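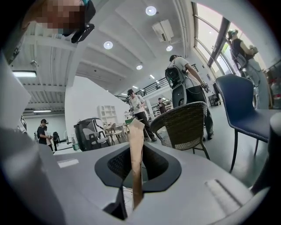 Tall windows, strip lights, four round ones as well. The upstairs room.

I have been renting a desk in the upstairs room since the spring, and I have now spent enough time in it to hold opinions about the ceiling.

It is a ceiling that somebody kept adding to. First came the beams and the ribs between them, all painted white in the hope that they would go away. Then a generation of strip lights went up on the left, long fluorescent tubes of the sort I remember from school corridors. Then somebody decided the future was round and recessed, and put those in too, and never took the strips down. On top of that there is the air conditioning unit, a white box with a dark grille, fixed up there near the middle where it can disappoint everyone equally.

All of this is there to light a room that has a whole side made of windows. You could do embroidery in it at seven on a summer evening without touching a switch. The switches get touched anyway. I come in, the first person has put the strips on, the second has put the round ones on, and outside there is a great flood of free daylight coming in past the greenery.

The windows are what I pay for. They are tall, with dark uprights, and past them there is some green that I have never managed to put a name to. When I signed up, Mirjam Van Damme, who runs the place, walked me straight past the kitchen (one kettle, furious) and the lavatory (don't ask) and stood me in front of the glass without saying anything. It was a very good piece of selling. I asked about the heating in January and she said the light was lovely in January too.

She is also the author of the blinds saga, now in its second volume. In the first, a firm called Dewulf came to measure up and quoted 1651 euros, fitted, for a set in a shade called Oat. There was a vote. People who sit by the windows wanted blinds because they can't see their screens after lunch. People who sit at the back didn't, on the grounds that they had been promised windows and were already getting them second-hand. I sit in between and voted for blinds, then got home and wished I hadn't.

Volume two opened this month with Javau, who are cheaper and do a roller thing on a chain. The sample hung off a window for 16 days. It came down to knee height and would go no lower, and it would not go back up either unless you fed the chain with one hand and lifted the bar with the other. By the end of the first week everyone had a technique. Mine involved a chair. The sample has gone back, and the sun has carried on exactly as before.

As for furniture, most people up there stand or wander, and I have come round to it. My own desk is a Skematwood, bought flat and put together by me over 5 hours with a butter knife, and it has leaned slightly to the west ever since. A pencil put down on it will travel. I've wedged the bad leg with folded card, which works until somebody hoovers, and then I spend the morning cutting another bit of card. I could buy a proper levelling foot. I have had the tab open since Easter.

The desk lamp is a Tanix and I brought it from home in my first week, before I had counted on the ceiling. It has never been switched on. I dust it.

Mirjam says the next blinds people are coming at the end of August and could we all please be open-minded. I'm going to ask whether they do a pair of curtains. If they say yes I'll have to find out who owns the long ladder, and I have a feeling it went with the last lot of electricians.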